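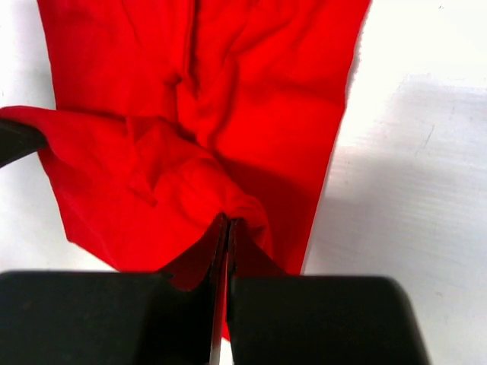 Por Ní Bhriain | Tutoriais Randora | Publicado em julho | Nível: intermediário

Como gravar demonstrações de dobra de pano com dois braços

Pano é a minha tarefa favorita para ensinar a um robô! Um cubo fica onde você deixou. Um pano escorrega, embola, dobra sobre si mesmo, esconde a própria borda, e cada tentativa começa de um jeito diferente. É justamente essa bagunça que a política precisa ver nos exemplos, e dá para gravar um conjunto muito bom em poucas tardes, com equipamento modesto e alguma paciência.

Neste tutorial uso o Kimivari para a teleoperação e a gravação, e o Stirow para revisar os episódios depois. Se você trabalha com outras ferramentas, quase tudo se aplica do mesmo jeito, mudam só os nomes dos menus.

O que você vai precisar

Dois braços com garra de dois dedos, cada um com seu braço de comando
Uma câmera pequena em cada punho, mais uma câmera fixa olhando a mesa de cima
Um pano liso, de cor viva
Uma mesa clara
Espaço em disco (vídeo de três câmeras cresce rápido)

Sobre a cor: comece com um contraste forte. Vermelho sobre branco é uma delícia de revisar, porque as dobras aparecem como sombras mais escuras e a borda do tecido se destaca da mesa mesmo na imagem pequena do punho. Estampas e panos brancos ficam para a segunda rodada, quando o básico já estiver funcionando.

Passo 1: arrume a luz e as câmeras

Ligue tudo e abra as três imagens lado a lado no Kimivari. Trave a exposição e o balanço de branco em cada câmera. No automático, o pano muda de tom toda vez que o braço se aproxima, e o modelo acaba aprendendo coisas que você não queria ensinar.

Mesa branca estoura fácil. Um canto claro demais não estraga o episódio, desde que o pano continue com textura: você precisa enxergar vincos e sombras no tecido. Se o vermelho virar uma mancha chapada, baixe a exposição até as rugas voltarem.

Na câmera do punho, confira se as pontas dos dois dedos aparecem com a garra fechada. Elas devem ficar perto do meio da imagem, com espaço acima para o tecido. É ali que acontece tudo o que interessa! Quem gira a câmera para mostrar mais mesa perde o momento do contato, e depois não há treino que recupere isso.

Passo 2: defina onde o episódio começa e termina

Escreva uma frase para a tarefa e cole na parede. A minha é: "segurar o pano com as duas garras, esticar, dobrar ao meio, soltar". O episódio começa com as garras abertas na posição de descanso e termina com elas abertas de novo, longe do tecido.

Limite cada gravação a 90 segundos. Se passou disso, descarte e recomece. Demonstrações arrastadas, cheias de hesitação, ensinam o robô a hesitar (e ele aprende isso com uma facilidade impressionante).

Passo 3: varie o estado inicial

Antes de cada episódio, pegue o pano com a mão, amasse, jogue. Alterne entre estas situações:

pano quase aberto, com um canto virado
pano embolado no centro
pano dobrado sobre si mesmo, com a borda escondida
pano deslocado para um dos lados, perto do limite de alcance

Anote a situação no campo de etiqueta do Kimivari. Parece burocracia, mas no dia em que a política falhar só nos panos embolados você vai ficar muito feliz de poder filtrar.

Passo 4: a pinça

Esta é a parte mais gostosa de praticar. Desça com a garra um pouco aberta, encoste de leve no tecido e feche devagar, de modo que uma prega pequena suba entre as pontas. Uma prega arredondada, presa bem na ponta dos dedos, é o que eu procuro. Se o tecido entra fundo demais entre os dedos, na hora de soltar ele costuma ficar agarrado e vir junto com o braço.

Deixe uma garra segurar enquanto a outra procura o seu ponto. Fechar as duas no mesmo instante é tentador, só que quase sempre uma delas pega vazio. Com a primeira firme, o tecido para de fugir e a segunda trabalha com calma.

Treine a pinça sozinha, sem gravar, até a mão parar de pensar. Depois grave.

Passo 5: erre um pouco, e corrija

Guarde os episódios em que o pano escapa e você recupera. Eles valem ouro! Um conjunto só de execuções perfeitas deixa o robô perdido no primeiro deslize, sem nenhum exemplo do que fazer em seguida. Jogue fora, isso sim, os episódios em que a recuperação não veio.

Passo 6: revise no Stirow

Na minha última rodada gravei 300 episódios e fiquei com 177 depois da revisão. Achei o corte doloroso, mas o treino com o conjunto limpo foi bem mais estável que o anterior. Os motivos de descarte que mais marquei:

câmera do punho com quadros perdidos
garra que fecha sem pegar tecido e ninguém corrige
mão do operador dentro da imagem depois do início
episódio cortado antes de soltar o pano

Veja cada vídeo em velocidade dupla, primeiro a câmera de cima, depois os punhos. A de cima mostra se a dobra saiu; as dos punhos mostram se a pega foi limpa.

Quantos episódios bastam?

Depende do pano e da variação inicial, mas com mais de 113 episódios limpos eu já vejo a política tentando a pinça no lugar certo. Antes disso ela ronda o tecido, simpática e indecisa. Treine uma versão cedo, mesmo ruim, observe onde falha e grave exemplos exatamente daquela situação. Depois repita.

Problemas comuns

O pano desliza inteiro quando a garra encosta: desça mais na vertical e com menos velocidade.

As pontas batem na mesa: suba um pouco o limite inferior do braço nas configurações do Kimivari e teste de novo com a garra fechada.

As imagens dos dois punhos saem trocadas: etiquete os cabos. Já perdi uma tarde inteira de gravação assim, e o conserto depois é renomear pasta por pasta.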